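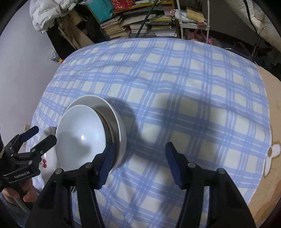 4.2 Soft surfaces as sorting space

Of the 2,952 placements in the Ludwood diaries, 367 were made on a bed. We had expected beds to matter mostly for clothes and bedding. Dishes came second after clothes, well ahead of books and papers, and the rest of this section deals with them.

The 183 rooms in the sample are small, and most have one table at best. Tenants who own dishes of their own tend to keep them in the room, in a box or on a shelf, and carry them to the shared kitchen when needed. When a set has to be sorted, packed or checked for chips, it needs a flat area larger than a desk, and the bed is the largest one there is. Diary entries describe this in very few words: "put everything on the bed," "bed, then box." One tenant had up to 36 pieces out at once before a move in December.

A bed differs from a table in three ways that show up in how dishes are placed. First, the surface gives. A bowl set down near another one may tilt toward it as the mattress sinks, and the two end up touching. Second, the cover slides and folds, so a plate that lies flat at one moment may have an edge raised the next. Third, the cover is soft, and people seem to accept positions they would avoid on wood or tile. Bowls are laid on their sides or leaned on each other. In kitchen placements we rarely coded a bowl as anything other than upright, upside down or nested.

We therefore added two codes to the scheme used in Section 3. "Leaning" covers any dish held at an angle by another dish. "Tipped" covers a bowl resting on its side, whether or not it touches a neighbor. A dish can carry both codes, as the smaller bowl does in several of the bed placements. Leaning was also used for plates standing behind bowls, an arrangement that takes up less of the sheet but is harder to take apart with one hand.

Decorated pieces were handled a little differently. Where a set mixed plain white dishes with patterned ones, the patterned plate was often laid by itself, face up, and the plain dishes were gathered into a group next to it (Figure 4). Tenants gave different reasons in the interviews. Some wanted to see the print to check it for scratches. Others were matching pieces by motif, and the plate served as the reference for the rest.

Figure 4. Cherry-decorated plate lying flat, with white dishes grouped beside it on a plaid sheet.
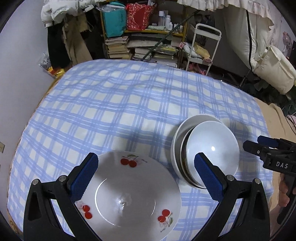
The grouping itself was not stable. Coders disagreed most often on whether a leaning plate and the bowl in front of it made one stack or two separate placements. We settled on one stack if lifting the front piece would let the back piece fall, and two otherwise. This has to be judged from position alone, and we treat the stack counts for beds as less reliable than those for tables.

Pattern on the bed cover also affected coding. Checks and plaids made it easier to judge the distance between pieces, while plain white sheets made white rims hard to find – two coders asked for the plain-sheet entries to be read twice, and we did so. Shadows caused trouble on both kinds of cover. The Radwan checklist has no entry for background cloth, and we suggest adding one.

Section 4.3 turns to the floor, which was used less often than the bed but for longer periods.

Comments (3)

Hazem Abou Zeid
Did you separate made beds from unmade ones? In our rooms the duvet changes everything. A bowl on a duvet goes wherever it likes.

Euan Rennie
We did not in this round. The diaries only mention it sometimes. It is on the form for the next one.

flaninard_reader
I think the one-stack rule needs a drawing. I read it twice and still had to try it with two plates and a pillow.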